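Progress report, Clidden Trail
To: Endang Tjoa, Orneck Fund
7th July

Hi Endang,

You said on the phone that you'd rather have a report that sounds like me than one that sounds like a grant application, so here goes, and please remember you asked for it! I've kept the headings you like so you can find the money part without wading through my thoughts on mud.

## Where we are

The lower half of the trail is open. I still get a little thrill typing that. You can now walk from the Mill Road gate down to the creek, over the new boardwalk and as far as the old pump house without getting your socks wet, which was more than anyone could say last winter. The upper half is still closed, and it's going to stay closed for longer than I told you in March. I'll get to that.

The boardwalk came out at 103 feet. The plan said a bit less, but when we pegged out the route it became clear that the wet ground carries on past the big willow, and stopping short would have meant stepping off a lovely new boardwalk straight into a bog. Milan Timmermans, our carpenter, looked at the pegs, looked at me, and moved the last one without a word. The extra lumber came out of the contingency line.

I'm really happy with how it sits in the landscape. It has a gentle bend in it to go around the willow roots (the straight line would have been cheaper, but we'd have been cutting through roots as thick as my leg, and that tree does more to hold the bank together than anything we could build). The surface has grit strips set into it so it isn't slick in the rain. I went down there in a downpour in my worst sneakers to check, and stayed upright the whole way.

## The steps

Next, the steps up from the pump house. These were the part I worried about most in the original budget and they've gone better than I had any right to expect. There are 44 of them in the finished flight, with a flat landing partway up and a bench on the landing. The bench wasn't in the application. It's a plank on two stumps left over from the ash that came down, so it cost us nothing but an afternoon, and people are already using it. I walked past last week and a man was eating a whole rotisserie chicken on it, looking very content.

The handrail is on the left side going up. We had a long back-and-forth about this. I wanted both sides, but the right side is almost all rock, and drilling the posts in would have eaten the sign money. If there's ever a second round of funding I'd put the other handrail at the top of my list. Some of the older walkers have told me they're fine going up but would like something for the other hand coming down, and I think they're right.

## The upper half, sigh

Okay. The upper half.

When I wrote to you in March I said we'd have the culverts in by the start of summer. There are two of them, both under the stretch where the spring crosses the trail, and both are still sitting on the grass behind the Mugo yard. The pipes are fine. The ground is the trouble. Once the old stone was lifted we found that the bank above it had been slipping for years, very slowly, and the stone had more or less been holding it up. Put a pipe in there now and the first big storm would shove it into the creek.

So we've stopped, put the barrier up, and asked for a proper look at the slope. The engineer from Clakby has been out once already and is coming back when the ground is drier. Her first opinion was that we could cut the bank back to a gentler angle and plant it heavily, and that a retaining wall would probably be overkill. I'm crossing everything I have, because a wall would be a different project with a different budget.

I know this isn't what you want to read. I should have pushed to have the stone lifted sooner, back when we were still waiting on the lumber and had hands to spare. I treated the upper half as the easy half, mainly on the grounds that it looked dry. Lesson learned, and if you fund anyone else on a hillside, do tell them to dig a hole first.

## Planting

The planting along the lower bank went in on a cold, gray morning and I was convinced half of it would die. Most of it is doing fine. The dogwood has taken off, the sedges are filling in nicely along the edge, and the ferns under the willow look like they've been there forever. The elderberries are sulking. Deer have been at them, and I've put wire around the ones that still have some leaf on them.

We also lost a strip of wildflowers near the gate where people cut the corner. I could be grumpy about that, but it's such an obvious shortcut that I did it myself the other day with a coffee in my hand. I've decided to give in and gravel it. It'll take one load, and we have the gravel.

Invasives: the knotweed is back, of course. It's weaker than last year and it's only in the patch by the pump house, but it needs cutting again before it gets tall, and then again after that, and I suspect I'll be writing this same sentence to you until I retire. The stems get bagged and sealed on the spot and go out with the regular trash. They never go to compost, and I'm a bit of a tyrant about that.

## Keeping the place clean

More walkers means more litter, and I'd underbudgeted for it. There's no trash can at the gate yet (the town wants it to be one their truck can reach, and the truck can't reach the gate, so round we go). In the meantime people have been very good about picking up as they walk. The bags are kept at the pump house, and anyone who wants one can help themselves when the door's open.

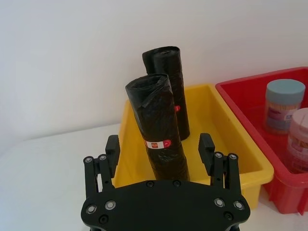
*Trash bags, in the yellow bin.*

Mostly what gets picked up is drink cans, snack wrappers and, for reasons I can't work out, single gloves. After the spring flooding there was a lot of heavier stuff washed down too: a tire, a garden chair, a length of plastic drainpipe that I was briefly tempted to use. The town hauled all of that away without charging us, and I've sent them a thank-you note. If you happen to run into anyone from public works, a kind word from you would go a long way.

Dog poop remains the subject I get the most mail about. I put up a friendly sign. It was ignored. I put up a slightly less friendly sign, and that has helped.

## Money

The full spreadsheet is attached, and it's tidier than the last one, I promise. The short version for anyone at your end who doesn't enjoy spreadsheets:

- Boardwalk: finished, over budget on lumber, covered by contingency.
- Steps and handrail: finished, a little under.
- Culverts: pipes bought and paid for, labor unspent.
- Planting: spent, apart from what I've held back to replace the elderberries.
- Signs: unspent, see below.
- Supplies: over by 47 dollars. That's gloves, bags and the wire for the deer.

The labor money for the culverts is the part I'd like to talk to you about. I'd rather not move it anywhere until we know what the slope needs, but your rules say anything unspent at the end of the grant year goes back. Could we get an extension on that one line? I don't need more money, just more time with the same money. If there's a form, send me the form. If there's a person I need to charm, tell me what kind of cake they like.

## Signs

I've been dragging my feet on these and I own up to it. The text for the board at the Mill Road gate is written, and it's too long. I keep wanting to put in everything: the mill, the pump house, the flood, the year the creek ran blue from the dye works. Nobody is going to stand there and read all that with a dog pulling on the leash. I'm cutting it down to the pump house and the map, and the rest can go in a leaflet if we ever make one.

The map is also waiting on the upper half, for obvious reasons. I'd hate to print a sign showing a loop when what we have is an out-and-back. One thought: we could print the map on its own panel so it can be swapped later. The sign shop says that's easy and only a little more expensive. Let me know if you have feelings about it.

The fund's logo will be on the board, bottom right corner. Could you send me a bigger version? The one I have goes fuzzy.

## What I need from you

- A yes or no on extending the culvert labor line.
- The big logo.
- A rough idea of when you'd like to come and walk it. Early morning is best, before it gets hot, and wear something on your legs because the nettles by the gate are having a wonderful year.

I'll send you the engineer's notes on the slope as soon as she's been back. Milan wants me to tell you that the handrail has had its last coat of oil, so please don't wear anything white.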